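Search this site
Posted in December by Chinyere Omoregie

Dimensional weight, again

Carriers bill a parcel on actual weight or volume weight, whichever is higher. For soft goods it is nearly always volume. My last carton of plush measured 53 by 44 by 52 cm. At the usual divisor of 5000, that bills as 24.3 kg, far above what the scale said.

Two things reduce the figure. The first is a smaller carton. The second is cutting the carton down: score the walls at the fill line, slit the corners, fold the flaps in. I take 80 mm off where the contents allow it. On the carton above, taken off the 52 cm side, that saves 3.7 kg of billed weight.

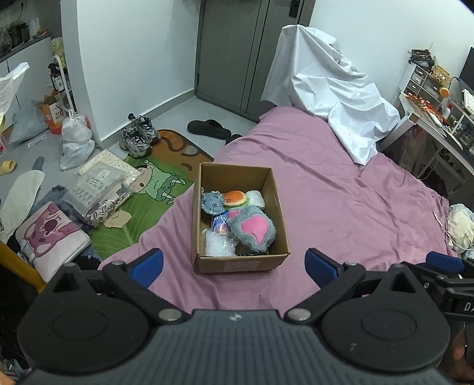 Jarmo Valtonen wrote in to say that Lekix rounds each side up to the next whole centimeter before multiplying, so a bulging wall can cancel most of the saving. He is right, and I now tape the middle of the long walls before measuring.

Compression is a separate question. Vacuum bags work on polyester fill, but long pile creases and may need several days to recover. I skip them for anything shaggy — the complaint costs more than the volume.

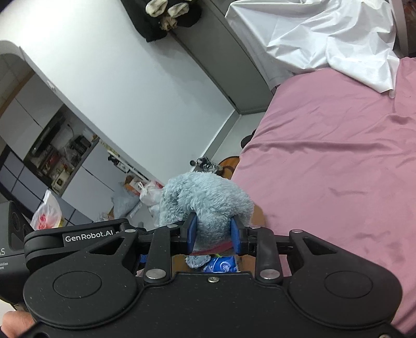 Long pile, pale blue.

Next month: Skiriretti's surcharge table.

This site uses cookies. Accept | Settings
Get new posts by email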